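Home | Household Wiki | Storage | Index

Drawer box

A drawer box is a small freestanding box with one or more sliding drawers, small enough to stand on a tabletop. It holds things that are easily lost, such as buttons, keys, stamps, game pieces and sewing supplies. It differs from a chest of drawers mainly in size, and from a lidded box in that the contents are reached from the front. Most have a single drawer.

Construction

The outer part, called the case or shell, is usually made of wood, card or plastic. The drawer slides directly on the floor of the case, without metal runners. A gap is left on each side so that the drawer does not bind in damp weather. In wooden boxes the front is often painted and the other faces left plain, as paint on sliding surfaces tends to stick. The drawer is opened with a knob, a ring, a cord loop or a notch cut in the front. A round wooden knob in the center of a red front is one simple pattern.
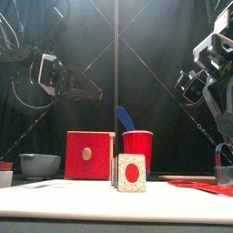
Openings in the top

Some boxes have a slot in the upper face. On a money box of this kind, coins are dropped through the slot and collected from the drawer below. Toy versions use the same layout for tokens or wooden disks. A slot may also serve as a finger hold when the box is lifted — the width varies a good deal between makers.

Use on the table

Drawer boxes are commonly kept out with other small containers, each suited to a different kind of item. Bowls take things that are picked up by the handful. Cups hold tall or narrow things. Shallow trays are used for flat or thin items that would be hard to find at the bottom of a deeper container. A light wooden drawer box may stand in a row with a light blue plastic bowl, a small pink cup and a translucent pink tray, with a white board in front as a clear area for laying out small pieces such as cubes.

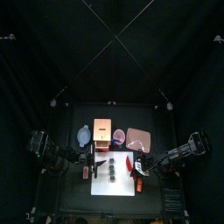 The drawer is normally left partly open while sorting is under way and closed afterward. Boxes without a stop can lose the drawer if it is pulled too far. A thin strip glued under the front edge of the case top, or a peg at the back of the drawer, prevents this.

Sizes

There is no standard size. The Skurosholm pattern, sold as a flat kit, has a drawer 70 mm deep and 17 mm longer than the case opening is wide. Sirnik made a one-drawer box in a run of 2,000, with 3 front colors. Boxes by Cluler are taller and have two drawers.

Care

Wooden boxes are wiped with a dry or barely damp cloth. A stiff drawer can be eased by rubbing candle wax along its lower edges. Oil is not advised — it soaks into bare wood and may mark paper kept inside.

See also: Money box, Sewing box, Tray

Last updated: November

Contact | Copyright Household Wiki | Back to top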